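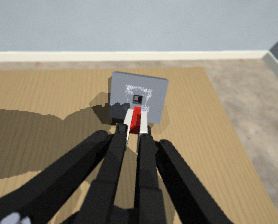
Section 8. Your First Insertion Task

Parkex ships with a practice bench so that you can learn to put a peg in a hole before you own anything expensive enough to break. Everything in this section happens in the simulator, and no arm needs to be plugged in. The task is called Plate and Block, and it sounds easier than it is. With the red block between the white finger pads and its far end just short of the square hole in the gray plate, most new users assume they are nearly finished. They are at step 6. Toddlers manage this sort of thing with a wooden toy and no manual, but toddlers have been training full time.

Before you start

You will need Parkex installed and licensed (Section 2) and the Corberg gripper profile loaded (Section 5). If you skipped Section 5, the program will load a default gripper with no pads, and you will spend the afternoon blaming the block.

Caution: Close any live arm connection before opening a practice scene. Parkex asks you to confirm this. It asks again if you click too fast. Please read the second one.

Loading the scene

1. From the Start panel, choose Practice, then Plate and Block.

2. Wait for the table and plate to load. The first load builds the lighting and is slow. The progress bar stops at 11 percent for a while and then jumps to the end. We know.

3. Set the view to Wrist. You can switch to Room at any time, but the hole is much harder to judge from there.

4. Press Home. The gripper opens and moves to its starting pose.

Picking up and lining up

5. Select the block and press Grasp. The pads close until the force limit is reached. Leave the limit at its default for your first session. Raising it does not make the block more cooperative.

6. Use the Nudge keys to bring the end of the block toward the hole. Stop before it gets there. Resist the feeling that you could just go for it.

7. Turn on Contact View and check that the block is clear of the plate. If a contact marker is showing, back off until it goes away.

8. Open the Align panel and match the block's rotation to the plate's. The plate may be turned a little on the table. It is placed at a new angle every time you press Reset, so writing down the numbers from your last try will not help you. People do it anyway.

Note: Shadows from the fingers can fall across the plate and the table. They are there because real grippers cast them too, and a policy trained without shadows tends to panic when it meets one. If you are only practicing by hand and find them distracting, go to Scene, Lighting, Soft. Put the setting back before you record anything for training.

Inserting

9. Press Insert. The arm moves forward at the slow rate and stops by itself if the contact force goes over the limit.

10. If it stops, do not press Insert again. Press Back Off, return to step 8 and fix the rotation. Pressing Insert repeatedly is the most common entry in our support inbox, usually under the subject line "bug".

11. When the status light in the Task panel turns green, press Release, then Save Run.

Saved runs go to the Practice folder. Each project holds up to 1,050 of them, after which Parkex will ask you to archive some. Failed runs are saved as well unless you turn that off. We suggest you keep them. A folder made up only of successes teaches a robot very little about what to do on an ordinary morning.

If things go wrong

The block drops on the way to the plate. The grasp was too close to one end. Reset and let Grasp choose the position for you.

The block goes through the table. Physics is paused. Press the space bar. Any block that was already below the table when you do this is gone, and you should Reset.

The gripper jitters next to the hole. Your step size is too large. Set Nudge to Fine.

The program offers to load a profile called Vlad. Decline. Vlad is an internal test profile with no force limits at all, and it was meant to be removed in the March update. It can do no harm in simulation, though it will fling the block a remarkable distance.

Moving on to hardware

The same steps apply on a real arm with a Rilteck controller, apart from Reset, which you will have to do with your hands. Read Section 9 first, including the part with the emergency stop.

Section text by Bergþóra Ingvarsson. Last revised 7 May 2023.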